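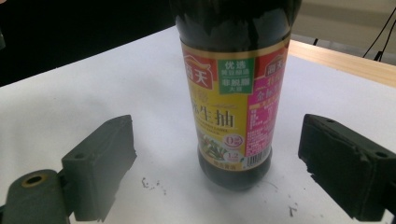

Page 14

4. The Width Reading Fault

By the end of September we had 222 demonstrations recorded with the hand-held gripper. All of them used the same task: bring the fingers up to the sauce bottle, close on it, lift, and set it back down on the table. The plan in our proposal was to reach 1000 before training. We stopped early when the first test model did something we did not expect. On the Dallex arm it moved to the bottle correctly, then closed the fingers too soon and pushed the bottle over. The bottle rolled off the table and hit Bogumił Baran on the foot. It did not break and he was not hurt, but we filed a report with the Rutkowska lab office as the course rules ask.

4.1 What we checked first

Our first guess was the arm. We ran it with no object and measured the finger gap at five points with calipers. The commanded gap and the real gap agreed every time. Next we looked at the model, which took most of a week and was the wrong place to look. We trained it again with a different seed and a longer history, and it made the same mistake both times.

After that we went back to the recordings. Plideo, the logging program we use, stores the video and the finger width as separate tracks. Played side by side, they did not match in the later sessions. The video showed the fingers wide open on both sides of the bottle, and the width track said they were already partly closed.
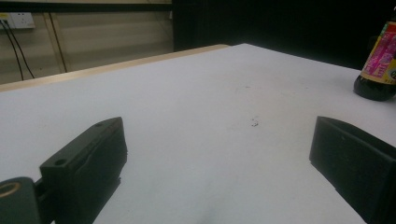

The error was not constant. In the first sessions it was close to zero. It grew in small jumps, and each jump came right after a hard squeeze. That ruled out a delay between the two tracks – a delay would have gone away whenever the gripper was held still, and this did not.

4.2 Cause

The width sensor reads a small magnet on the end of the drive shaft. The magnet sits in a printed cup held by one set screw. We took the housing apart and could turn the cup by hand with the screw fully tightened. The plastic under the screw had worn into a groove. Each time somebody closed hard on a full bottle, the cup slipped a little and the zero point moved with it.

We should have caught this sooner. The start-up routine asks the user to open the fingers all the way and press a button to set zero, but our copy of the settings file had that step turned off. One of us had done this in the first week to save time and did not write it down.

4.3 Repair and lost data

Bogumił cut a flat on the shaft and printed a new cup with 2 screws. We turned the zero step back on and added a check at the end of each session: the fingers are opened fully, and if the reading is off by more than a millimeter, the session is marked bad.

We had to drop almost 40 demonstrations. The rest were either recorded before the slipping started or could be corrected, as long as the fingers were seen fully open at some point in the video.

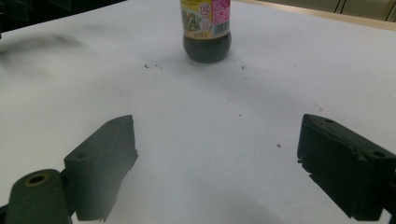 Figure 6. Open fingers with the bottle at a distance.

4.4 Changes to the test procedure

For arm tests the bottle is now filled with water, and a raised strip is clamped along the side of the table nearest the operator. Closing speed is limited to half until a model has passed ten runs without contact outside the grasp. The person holding the stop button stands behind the tape line and does nothing else during the run. Closed shoes were already required at Plarnimberg, and we have added them to our own checklist.

We have not yet repeated the original test with the corrected data. The arm is booked by another group until the end of the month, so those results will be in the second report.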